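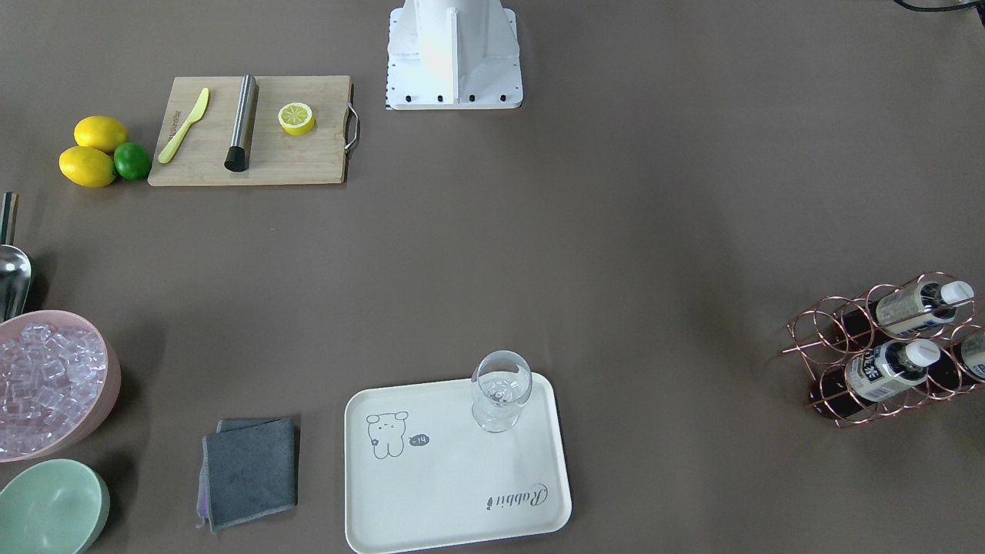
A bamboo cutting board and bar items on a tabletop.

Recipes Should Be Written by Weight, Including the Small Ones
By Arsen Hnatiuk

Home recipes in this country still specify most ingredients by volume. I have argued against this for several years, and the usual reply is that volume is good enough for casual cooking. For soup I agree. For dough, custards, brines and mixed drinks the error is large enough to change the result, and the fix costs less than a decent pan.

Flour is the standard case. A cup filled by dipping holds more than a cup filled with a spoon, and both depend on how long the bag has been sitting. In September I asked members of a baking class at Bilyk, where I teach, to measure four cups of the same flour with their own cups and their own habits. The lightest result was 485 grams. The heaviest exceeded it by 66 grams. Every one of those bakers had followed the recipe correctly. A recipe that allows that spread has left part of the formula to chance, and the author will hear about it as a complaint regarding oven temperature.

Salt is worse. Two brands of coarse salt can differ widely in density, so a tablespoon of one may season a roast properly while a tablespoon of the other ruins it. Writers handle this by naming a brand in the headnote. That helps the reader who owns the brand. 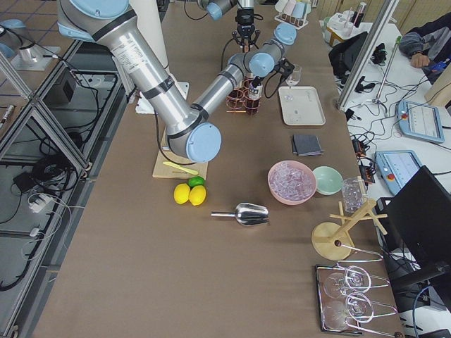 The strongest objection comes from people who work quickly. Gerardo Yap, who ran the bar at Motar for many years, holds that a jigger is faster than any scale and that a drink made to the nearest quarter ounce is a correct drink. On speed he is right. Liquids of known density behave well in a marked vessel, and I would not ask a bartender with a full rail of tickets to tare a glass. But syrups are made ahead, in quiet hours, and they are where the drift enters. One cup of sugar to one cup of water is commonly described as equal parts. By weight it is not, and the ratio moves again with the grain of the sugar. Two people on the same staff can produce syrups that need different specs, and the jigger will then repeat the error with great precision.

A second objection is that readers do not own scales. Some do not. The Gitis kitchen scale on my counter cost 21 dollars and has outlasted two sets of measuring cups. Its weakness is at the low end: below five grams the reading lags, and yeast should be weighed on something finer or given in teaspoons as well. I have no quarrel with printing both units, provided the weight comes first and the volume was derived from it.

Publishers could make this change without alarming anyone. The Sususus cooking archive holds 877 recipes, and its editors have begun adding gram figures as older pages come up for revision. The work is slow — each dish has to be made again — and it should be paid for as testing, under the testing budget, with the retest date printed beside the yield.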